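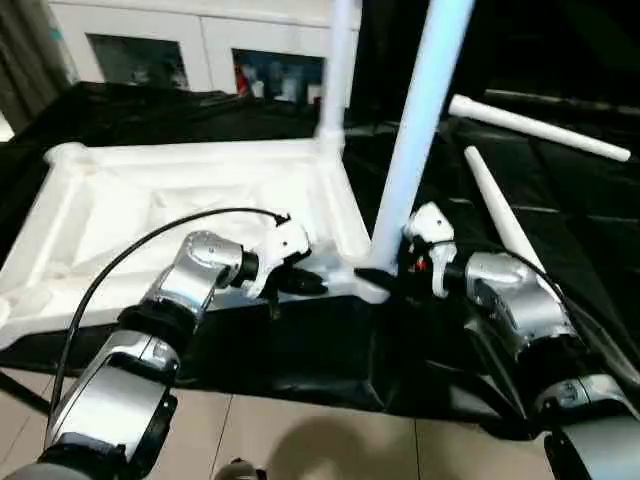 Can the Furo dehumidifier run in an unheated basement?
It can run in any room that stays above 41 degrees. Below that the coil frosts over and the unit shuts itself off until the room warms up.

The Furo is our mid-size model, made for basements, laundry rooms and enclosed porches. It pulls moisture into a tank at the back. When the tank is full, the fan stops and a light comes on. Rinse the filter every 3 weeks in damp weather and let it dry before you put it back.

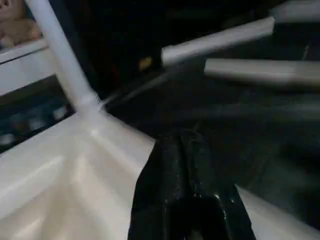
If you would sooner skip emptying the tank, run a garden hose from the drain port to a floor drain. The hose has to slope down the whole way. The Furo won't pump water uphill, so for a utility sink you need the Kikuchi model.

Order no. 1271. Replacement filter, order no. 1033. Both ship from our Wardale warehouse. Last November's filters fit this model too.

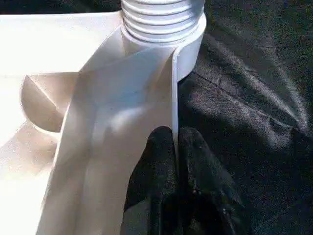

White plastic, ribbed neck with smooth collar.

Clanura Home Supply | Parts and orders: Estrella Arriaga, ext. 93 | © 2020 Clanura | Back to top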